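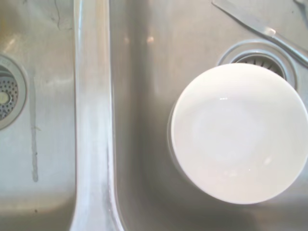
Pirivden, September

I stood in a proper election count for the first time last night and I'm still buzzing! It was only the Gristivar ward by-election, and yes, the turnout was 2,714, but you should have heard the hall when the last bundle went on the table. Loretta Baptiste took it by 26 votes after a recount that went on until nearly two in the morning.

I'd been out delivering leaflets for her since the spring (my knees know every step on Talebi Road), so I'm hardly neutral. Still, Ezekiel Ridgeway made a lovely speech, shook everyone's hand and promised to keep pushing on the bus cuts, and I clapped as hard for that as for anything.

Her first full council meeting is next month, with the library hours on the agenda. The public gallery is open to all, so do come along and sit with me!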